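Wrist camera kit for suturing demonstrations: the Gulby after 300 episodes

By Retno Nasution
16th March
7 min read

The Gulby is a wrist-view camera kit for surgical manipulators, sold with a mounting collar, a sync box and a recording package called Sindside. We bought one to collect suturing demonstrations for imitation learning. This review covers the hardware, the recorder and the state of the data after 300 episodes. It doesn't cover policy results, as training is still under way and the camera is only one variable in it.

Our earlier set was recorded with a fixed overhead stereo pair. The overhead view is good for gross motion and poor for the last few millimetres before a grasp, where the instrument hides its own target. A wrist view moves the problem somewhere else. The jaws stay at a near-constant position in the image and the tissue moves behind them, which suits a learner that predicts relative motion, but you give up a fair amount of sensor area to the instrument itself.

Fitting the collar took most of an afternoon. It clamps with two screws and has no index mark, so rotation about the shaft is set by eye. Ours had slipped by the second day and we lost 41 episodes' worth of usable extrinsics before anyone checked. We now scribe a line across collar and housing and run the calibration target at the start of every session. A keyed collar would cost the maker very little.

Focus is fixed. At working distance the tissue plane is acceptable, and an incision line or a dark suture strand holds its edge well enough to annotate. Anything nearer is soft. The jaws are slightly out of focus and the shaft behind them is badly blurred, so a segmentation mask for the instrument has to be drawn generously along its lower part. I would have traded some depth at the far end for a sharper wrist.
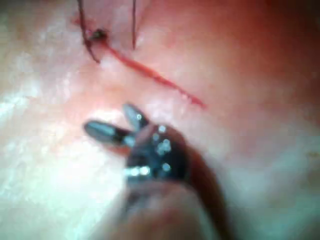 Lighting is the larger issue. The surface of the tissue is glossy, the lamp is close, and automatic exposure does what it likes. Pale areas wash out to near white with only a little mottling left in them, and the metal at the instrument's wrist throws small bright highlights that a keypoint detector is happy to mistake for features. Locking exposure in Sindside helps. It has to be locked again after every restart, because the setting isn't stored with the session profile. The manual says it is.

Thread is the hardest class to label. A strand that enters from the edge of the view has no visible origin, and the annotator must decide whether two pieces are the same thread without seeing them join. Our colour rule is to label only what is visible in that image and leave identity to a separate pass over the sequence. Knots get a single point. We tried polygons on the first 152 episodes and the agreement between annotators was too poor to justify the hours.

Sindside itself is competent. It writes video, joint positions and pedal state to one container, and the timestamps agreed with our bench reference at every check. Dropped images are logged instead of silently filled. The review tool lets you mark an episode as success, failure or recovery, and I would encourage other labs to use the third category. Approach, hesitate, back off, approach again is the behaviour missing from most demonstration sets, and operators will discard it if the only choices are good and bad.

Export is slower than it ought to be. Converting 200 episodes to our training layout ran overnight and failed once on a file name with a space in it. The failure message gave the line number in the converter and nothing about the file.

The other unit we considered was the Prullden, which has adjustable focus and a narrower body. It also needs its own capture card, and the cable is stiff enough to load the wrist – we could see it in the joint torques on the loan unit. For slow teleoperated work that may be tolerable. For needle driving I wouldn't accept it.

Support has been reasonable. A replacement cable arrived in good time, and the firmware released in August fixed the pedal debounce fault. The exposure fault is acknowledged and open.

Recommended for groups that already have calibration habits and someone to maintain a converter. Labs starting from nothing should budget for a better lamp and a diffuser before they spend anything on a second camera.

Related
Wuisan foot pedals: latency on the bench
Annotating thread: points, polylines or masks?
Overhead stereo for teleoperation, revisited
Storage costs for multi-view demonstration sets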